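Stola (home robot project)

Stola is a two-armed home robot project built in a shared workshop on Keletti Street. Started by Mirta Barrientos, a former sewing machine repairer, and since then worked on by whoever has a key. The name covers both the robot and its simulated apartment, where most of the work gets done. Plans and room files are free to copy.

Background

Barrientos wanted a machine that could open a drawer and put things back where they belong. First version was one arm clamped to a bench, dropped in July after the shoulder gear stripped twice. The second arm came with the move to a wheeled base. Money was short the whole way — 3,000 dollars for the first full build, most of it gone on motors. The shell was printed in pieces on the workshop's own printer, sanded by hand, and reprinted when the neck plate warped.

Simulation

Every motion is tried in the simulated rooms before it goes on the hardware. The rooms are put together from stock furniture with the colors changed between runs, so the software can't lean on one shade of brown. Two-finger grippers on both arms, parallel jaws, same part left and right.
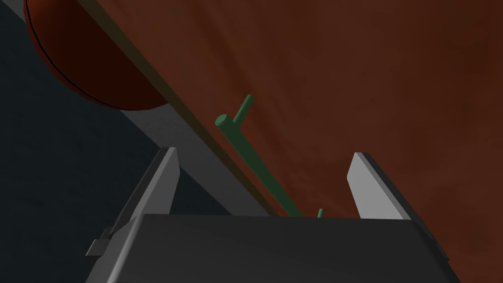
Finger length was argued over for a long time. Short fingers are stiff but can't get behind a handle. Long ones bend. The present pair is a compromise and the wiki page for it has been rewritten more than any other. Jaw speed is capped in software, and the cap is carried over to the real arm unchanged.

Wrist views are logged along with joint angles. Early logs kept only the angles and were close to useless for finding out why a grasp had missed. Storage filled up fast after the change, so runs older than 50 days are thinned out. 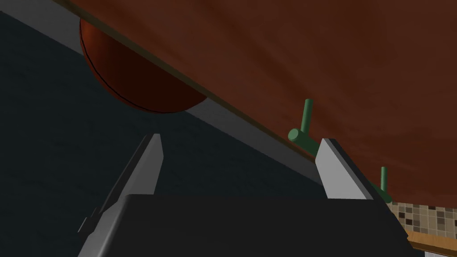 Grasp planning uses a small program called Daza, written for the project. It scores approach directions and throws out any that would put the palm into the furniture. Slow on the workshop computer, fine on anything newer. Daza does not plan for both arms at once; a separate script keeps them from crossing, and that script is the source of most open bug reports.

Room layouts

Layouts are plain text files, one per room. Walls, floor, furniture, loose objects, lights. A layout can have a dresser with a basketball on it and a landscape painting on the wall, and the same file gets reused with the robot started from a different spot. Painted drawer fronts are common in the set.
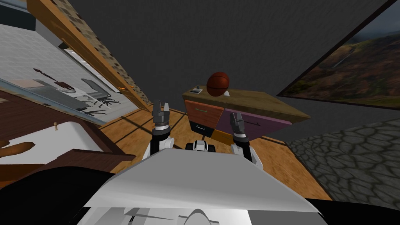

The start position matters more than was expected. Too close and the elbows have no room to fold, too far and the base has to creep foward in the middle of a reach. A run is stopped after 240 seconds no matter what the arms are doing. Stopped runs are kept, marked as such, and looked over by hand when there is time.

Light is set per room too. Hard shadows across the floor gave the older vision code a lot of trouble — it took the edges for steps. Fixed in the release of Wednesday, April 5, 2023, which also brought the head mount and the new cable guides.

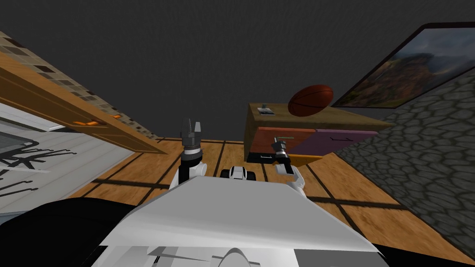
Stola's two arms in a simulated room, right gripper at the dresser front.

Hardware

Shoulders and wrists use the same motor family, Sirnier, bought used. Elbows are geared down further. Cables run inside the upper arm and outside the forearm, a thing Barrientos has called temporary in every set of build notes so far. Base is a cut-down cart with a battery tray.

Known problems: left shoulder drifts when warm, battery connector is easy to put in half way, and the printed finger pads wear through and have to be glued on agian. A metal version of the finger was drawn up by 5 of the regulars but has not been cut yet.

See also
Daza (grasp planner)
Keletti Street workshop
Sirnier motors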